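Amedeo Carbone
Thread: two months with the Staseck hand-held gripper kit

1/ We've been using the Staseck kit at our Endmont site since the winter. A few people asked whether it's worth the money, so I'm putting my notes in one thread. I paid for it and Staseck hasn't seen any of this.

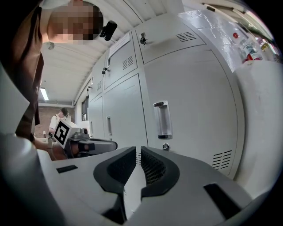 2/ We bought the two-gripper set. List price was 2,004 dollars with shipping, and the second set of finger pads was another 894 because I ordered the full spares box. You don't need the full spares box. Order pads only.

3/ We record people doing ordinary handling jobs by hand: opening doors, moving bottles, putting things on shelves, taking them down again. The recordings go to the group at Partington that trains the arm. My end is the hardware and whether the files are usable.

4/ Setup. First morning took until lunch. Most of that was the calibration routine, which wants you to hold each gripper still at a list of poses and then fails if your wrist drifts. Second time I rested my elbow on a bench and it passed right away.

5/ The marker cube goes on top of the gripper. The printing has to stay clean. Fingerprints are fine, tape residue is not. We had one cube mounted a quarter turn off for a whole afternoon and every file from that afternoon had to be redone. Put a dot of paint on the mount and on the cube so they line up.

6/ Fingers. Curved, rubbery rim, mesh-textured pad on the inside. They close evenly and they hold a full water bottle with no trouble. Thin flat things are harder. A sheet of paper on a table took most people several tries, and a key on a smooth shelf was worse.

7/ Handles. The fingers will hook a vertical locker handle if you come in square to it. Come in at an angle and the tips slide down. I tell new people to line up their feet first and then reach.

8/ Weight is okay for ten minutes. After half an hour people start tucking their elbows in and you can see it in the recordings. We switch operators on a timer now. The manual suggests longer sessions than I would.

9/ The camera is very wide. Straight edges come out bowed and the corners go black. The Partington people say that's fine for them and they correct for it. If you want nice-looking video for a presentation, use your phone.

10/ Wide also means it picks up everybody else in the room. Coworkers, notices on doors, whatever is on the shelf. We blur faces before anything leaves the building. The kit's software doesn't do that, so budget the time or write your own script.

11/ Tracking. Good in a room with some stuff in it. Long rows of identical lockers were harder than I expected, and it lost position in our hallway on several runs. Putting printed sheets on a few of the doors helped. So did walking slower.

12/ Using both grippers at the same time works, but they need to be started in the right order. Left, wait for the tone, then right. If you start them together, the clocks can end up apart and the software only warns you at export. I'd call this the biggest fault in the product.

13/ We've saved 200 good takes so far. I didn't keep a tally of the bad ones for the first few weeks and I wish I had.

14/ Support. I wrote to them about the clock problem on Tuesday, March 26, 2024 and had a reply the next morning from a person who had clearly read my message. The fix is supposed to be in the June firmware. I'll update when I've tried it.

15/ I also had the Privosmont kit on loan for a while. It's lighter and the trigger is smoother. The fingers are stiffer and the pads wore out faster for us, and you have to buy the mounts separately. For short table work I'd take the Privosmont. For doors and shelves, the Staseck.

16/ Small complaints. The casing is a light color and shows every smudge. The carrying case has no slot for the cubes, so ours ride in a sock. The charger cable is too short to reach from the outlet to the bench.

17/ Would I buy it again? Yes, with pads only and no spares box. If you plan to use one gripper at a time you'll probably never see the clock issue.

18/ Someone asked about left-handed use. The body is the same on both sides and our left-handed operator has had no complaints. The trigger tension can be changed with the small hex key in the lid pocket. Check there before you write to support, I didn't.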